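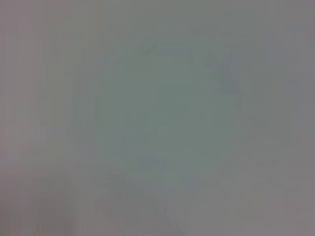

Wrist camera view, close up: soft grey with a greenish patch in the middle.

Setting up the Kendar wrist camera (and getting a sharp picture out of it)

Last updated February 12, 2025

I've had the Kendar wrist camera kit on my bench since December, and I've been asked enough times how I set mine up that I thought I'd better write the whole thing down. It's a small fixed-lens camera on a bracket, made by Jurnov to go on the end of their Noltton desktop arm, and it's sold as an add-on you can fit in an evening. You can! Mine took a good deal longer, mostly thanks to me putting the cable on the wrong side of the wrist and having to do it all again.

I bought the kit with my own money from the Alemayehu web shop. I paid 122 pounds including postage, and it turned up well packed, with a printed sheet that covers the bolts and very little else. So what follows is the printed sheet plus everything I scribbled in its margins.

What you get in the box

The camera, already screwed to a little plate. The bracket, in two halves. A bag of bolts with a couple of spares (thank you, Jurnov). A long flat cable, a short flat cable, a focus key that looks like a tiny plastic spanner, and a test card with a grid on one side and rows of letters on the other. Don't throw the test card out with the packing paper. I very nearly did.

You'll also want a small hex key, some reusable cable ties, a ruler and a soft cloth. The cloth is for the lens, and yes, do use it before you start, because you'll have touched the lens by then. Everyone touches the lens.

Step 1: Park the arm and switch it off

In the Noltton control program, pick Park from the Move menu and let the arm fold itself up. Then switch it off at the wall. The motors go limp when the power goes, so keep a hand under the elbow while you do it. Mine dropped onto the desk the first time and took a chip out of the varnish.

Step 2: Fit the bracket

Offer the two halves up to the wrist from either side, with the flat face towards the gripper. There's a small notch in one half and it lines up with the raised rib on the wrist casing. Get that seated first and the rest falls into place. Put all the bolts in finger tight, check the bracket isn't leaning, and then go round with the hex key a bit at a time.

Don't go mad with the hex key. It's a plastic bracket, and snug is plenty.

Step 3: Run the cable

Right, this is the bit I got wrong. The sheet shows the cable coming off the camera and disappearing round the back of the arm, and the drawing is so small that I guessed. Run it along the same side as the arm's own power lead, with a loose loop at the wrist and another at the elbow. If you go up the other side (as I did) it's fine until the wrist turns all the way over, and then it pulls the plug half out and you lose the picture.

Use the long cable if your controller box sits behind the arm, and the short one if it's bolted to the base. Before you tie anything down, move each joint by hand through its full travel and watch the loops. Nothing should go tight. Then put the ties on, and leave them a touch slack.

Step 4: Switch on and find the picture

Power up, open the control program, and go to Tools > Cameras. The Kendar should be in the list already. If it isn't, close the program, unplug the cable at the controller end, plug it back in and open the program again. I have to do that perhaps one time in five and I've stopped minding.

Click Preview and you'll get a live view in its own window. Make that window big! It opens tiny, and it's very easy to think the focus is good when you're looking at something the size of a stamp.

Step 5: Learn what too close looks like

Before you touch the focus key, have a play with distance. The picture at the top of this page is a good one to keep in your head. It's all grey, with a darker, slightly green smudge across the middle, and there isn't a crisp edge anywhere in it. You couldn't tell me what's in front of the lens from that, and neither could the software. A few faint diagonal bands, a bit of pinkish grey down the left, and that's your lot.

I'd hate you to see a view like that and reach straight for the focus key. I did exactly that on my first evening, and wound the lens so far round that I then had nothing sharp at any distance. So if your preview is one big soft blur, lift the arm first. Use the Up arrow on the jog panel with the step size on Small, and keep tapping while you watch the window. With any luck edges will start to appear. If they do, leave the lens alone for now and carry on to the next step.

If you've lifted the arm well clear and it's still mush, wipe the lens and look again. Only after that is it worth suspecting the focus.

Step 6: Set the focus

Decide how far away your things will be when the arm needs to see them. For me that's 20 centimetres, as I mostly pick small parts out of a shallow tray, and the arm stops and has a look before it goes down. Yours may well be different. Measure from the front of the lens to the desk with your ruler, and jog the arm until you've got it right.

Lay the test card flat, letters up, and slip the focus key over the ring on the lens. Turn it a hair at a time and take your hand away between turns, or the whole wrist wobbles and you can't judge anything. Go past the sharpest point until it gets softer again, then come back. I find the smallest row of letters much easier to judge than the grid.

There's a number in the corner of the preview called Sharp. Bigger is better, but it only means anything if you don't move the card or change the lights, so don't compare yours with mine or with anyone else's.

Once you're happy, take the key off and look again. Taking it off can nudge the ring, annoyingly. I had to do mine three times.

Step 7: Sort out the light

Set Exposure to Manual. On Auto, the picture brightens and darkens as the gripper comes in over the tray, and the part finder gets in a muddle. I point a desk lamp at the wall behind the arm so that the light bounces back nice and even, and then I drag the exposure slider until the white of the test card is just short of glaring.

Try it with the room lights on and off, too. If you work in the evenings, set it up in the evening.

Step 8: Teach it where the camera is

Go to Tools > Cameras > Align, turn the test card over to the grid side and stick the corners down with tape. Press Start and keep your hands well out of the way. The arm moves to 23 positions and takes a picture of the grid from each one, and at the end you get a score in millimetres. Under 2 is what the sheet asks for.

If you get a worse score than that, check these before you run it again:

The card has lifted or slid (mine had, twice, until I used better tape).
The bracket bolts have worked loose.
The lamp is making a shiny spot on the grid.
One or more of the positions is too low, and the grid has gone soft. You can look through the saved pictures under Show All and untick the bad ones.

Save the result with a name you'll recognise later. "Test" is not that name, as I now know, having four of them.

Step 9: Set a lowest looking height

This one isn't on the printed sheet at all and I wish it were. In the Cameras panel there's a box marked Ignore Below. Type in the height under which you don't want the software to trust the camera, and it'll stop looking for parts once the gripper drops past it. Leave it empty and it goes on hunting all the way down, and now and then it finds a "part" in a patch of shadow and stops dead with an error.

To find your number, jog down over the card in small steps until you can't read the big letters any more, note the height, and add a little on top.

So do I like it?

I do, on the whole. The picture is nice and clear once it's set up, the bracket is solid and I haven't had to align it again after the first week. The fixed focus is the main grumble. You get one good distance and a bit either side, and if your jobs vary a lot you'll be forever fiddling with that key. The instructions need another page or three. And I'd have liked a cover for the lens, as mine picks up dust whenever I'm sanding anything nearby.

If you've got a Noltton already and you do the same sort of job over and over, I'd say go for it. If you need to see things both very near and far off, I'd hold out for something that focuses by itself.

Next on my list is getting the part finder to tell washers from nuts, and I'll put that up as its own page when I've got it behaving.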